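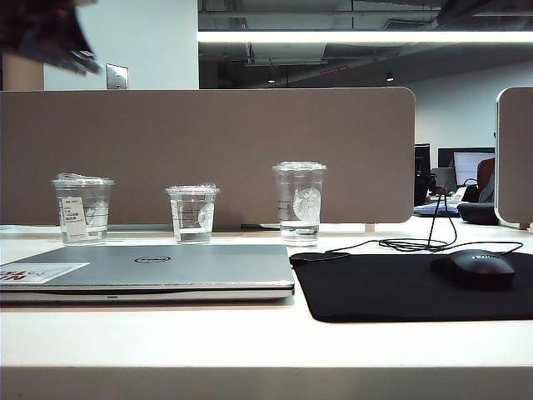 Home Stories Workplaces Archive Contact

Waltraud Kettler on sharing desks, old cups and the end of the day

Waltraud Kettler looks after the shared desks at Reinholz, an office in Dimunstead that rents work space by the month. She has done the job for 3 years. Before that she ran the supply room at a dental school, and she says the work is much the same. Things come out of a cabinet in the morning and they have to be back by evening.

We talked in March, at a table near the kitchen, after most people had gone home. I wanted to know what makes a shared desk easy to use, and what goes wrong.

"Cups," she said. "Start with cups. People buy a cold drink on the way in, they drink most of it, and then there's a little water left at the bottom from the ice. They don't want to carry that to the kitchen. So the cup goes to the back of the desk, against the divider. The next day there's another one beside it."

She doesn't blame anyone for it. The back of a desk is out of the way, and a clear cup is easy to stop seeing. Her rule is that a cup with a lid on can stay until the person leaves for the day, and then it goes. Lids come off first and the water goes down the sink. She used to find trash bags leaking in the hallway, and that stopped when she put a small strainer in the kitchen sink and a bin next to it.

"I had a long sign about it," she said. "It had two paragraphs. I took it down and put up one that says 'Pour it out first.' That one works better."

The desks at Reinholz are white, which she would not have picked. They show every ring and every pencil mark. On the other hand, she can tell from the doorway whether one has been wiped. She uses a damp cloth and a drop of dish soap, then a dry cloth. She stopped buying spray cleaner in her first year because it left streaks.

Laptops are a different matter. She does not move them. If one is lying closed on a desk at six o'clock, she wipes up to it and leaves it where it is.

"Somebody knows where they put it," she said. "If I slide it over to clean, they come in and think it's been used. I would rather have a dirty patch the size of a laptop."

She feels the same way about stickers. Some people label their machines and some don't, and she wishes more of them did. Twice a year she sends around a sheet of blank labels from Stemura, the supply store down the street, and most of the sheet comes back.

I asked about cables. She said a wired mouse is the one thing she still defends. The office tried wireless ones and spent the winter looking for batteries. The wired kind stays with its desk, though the cord does wander, and over time it ends up across the divider and into the neighbor's space. She coils it loosely at night and doesn't tie it. Ties get cut off with scissors, and she has lost a cable that way.

Mouse pads she likes big and black. A big one keeps the mouse off the white surface, and it gives people a place to set something down without a noise.

"I put my own things on it when I'm clearing up," she said. "Anything glass goes on the pad. A hard desk and a glass foot, I don't like that sound."

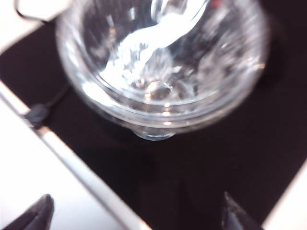 She is fond of glass in general and would like to see more of it in the office. Plastic cups get thrown out, and paper ones go soft. Glass gets washed and goes back on the shelf. The trouble is storage. The kitchen has 2 shelves, and bowls and dishes with a foot don't stack well, so they use up room that plates could have. She keeps them in a single row, right side up, with a dish towel underneath.

Washing them is quick, she said, if it's done the same day. Dried syrup or yogurt is another story – she soaks those in warm water and comes back after she has done the desks. She dries glass by hand and holds it up toward the ceiling light to look for smears.

Her coworker Trygve Rønning handles the other floor and does things his own way. He clears everything into a tray, loose items and all, and leaves the tray on a side table for people to sort through in the morning.

"It's faster," Kettler said. "I've told him it's faster. But then there are six people standing around a tray before they've had coffee."

She had one more desk to wipe before she locked up, and she asked me to bring my mug to the sink.

More in Workplaces
The lost and found drawer at Vemstead
Choosing a chair for a shared desk
Who waters the office plants?
A morning in the Stemura stockroom

Contact us | Copyright, all rights reserved | Back to top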